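Print this page | E-mail to a friend

Clumix Room Pack: a review after one month

I bought the Clumix Room Pack in March to gather demonstrations without wearing out another set of real gripper pads. It gives you simulated rooms, a two-armed robot to stand in them, and a recorder. You steer the arms, move a box from one place to another, and save the run as one more example for your model to learn from. Repeat until your wrists complain.

The rooms are better furnished than my apartment. Mine came up with a red office chair, framed silhouettes on the wall and a board game on a dark gray table, all of which I would happily own.

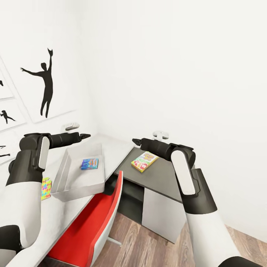
Recording is where the pack earns its price. I saved 276 runs and threw out 41, mostly for fumbled grasps and one long pause while I answered the door. Trimming a bad start takes 2 clicks. Mallow, which I used before, made me export the whole run and start over, presumably to build character.

Complaints: the shuffle setting moves objects so timidly that you may teach your model to reach for one favorite spot. Turn it up before you start. The manual covers this in an appendix, after the license terms. The depth view also lags once you pass some 6 objects.

Four stars. The fifth is being held until the shuffle default changes.

Print this page | E-mail to a friend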